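Marmalade people, how long do you soak your peel?

kumquat_kev
Posted 7:42 am

Second year making Seville marmalade and I am completely hooked. Last year I followed the recipe card that came with my Tredmont preserving pan, which says soak the sliced peel overnight, simmer two hours, add sugar, boil to 220 F. Lovely color, good set, but the peel was chewy enough that my dad picked it out and left it on the side of his plate.

This year I want soft peel with a real bitter edge to it. I've got a big bag of oranges on the porch and I'm itching to start!

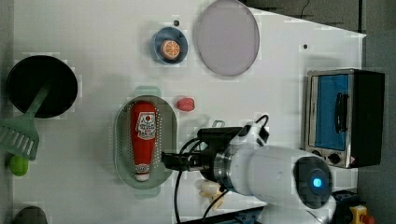

So my thinking is a full 24 hours in the water, pips and pith tied up in muslin in the same pot, and then a much longer simmer before any sugar goes near it. Does the longer soak do anything, or is it all in the simmer?

pithandvinegar
Posted 8:15 am

It's the simmer. Once the sugar goes in, the peel stops softening, full stop. I don't soak at all anymore. Slice, cover with water, simmer until a piece squashes flat between finger and thumb with no push back, then sugar. My last batch made 3 quarts and the peel was like butter.

Kolbrún Eskildsen
Posted 8:51 am

I have to disagree with pith on the soaking! I did two batches side by side in April, same oranges, one soaked and one not. The soaked one set faster and tasted rounder. The peel was about equal, I'll give you that. But I think the pips give up a lot more pectin if they sit in the water overnight, and you can really see it, the water goes thick and a bit slimy (in a good way).

Also, slice thinner than you think. Mine swell up in the syrup every single time.

pithandvinegar
Posted 9:04 am

Were both batches boiled to the same temperature though? A couple of degrees would explain the set all by itself.

Kolbrún Eskildsen
Posted 9:20 am

Same thermometer, same pan, same cook! But fair point, I was going by the cold saucer test at the end, so maybe not to the degree.

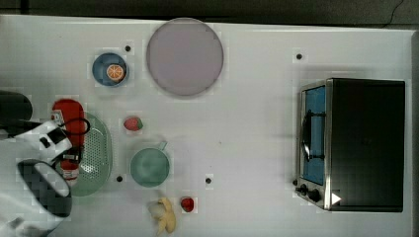
Can you freeze Seville oranges whole and make the marmalade later?
They freeze very well whole. Add a little extra fruit to the batch, about one orange in ten, as freezing knocks back the pectin a bit.

I've got a drawer full right now, and they're easier to juice after thawing because they go all soft.

rindcycle
Posted 11:33 am

Whole fruit method, anyone? Simmer the oranges whole with the lid on until a skewer slides in, cool them, then cut them up. The peel comes out so tender and you're not hacking away at raw rind for an hour. I got 74 jars out of my kitchen last winter this way and gave most of them away. Best hobby I've ever had.

kumquat_kev
Posted 12:10 pm

74!! What do you do with the pips if the fruit is whole?

rindcycle
Posted 12:26 pm

Scoop them out after cooling, boil them ten minutes in the cooking water, strain, and carry on. Warm your sugar in a low oven while you're at it and it dissolves much quicker.

pithandvinegar
Posted 12:40 pm

Whole fruit is good but the shreds are never as neat. I like a clean thin shred and a clear jelly, and you just don't get that with cooked peel.

kumquat_kev
Posted 6:55 pm

OK, I'm splitting the bag. Half soaked and sliced Kolbrún's way, half whole fruit. First lot is in the water now and the whole house smells amazing. Will post jars when they've set.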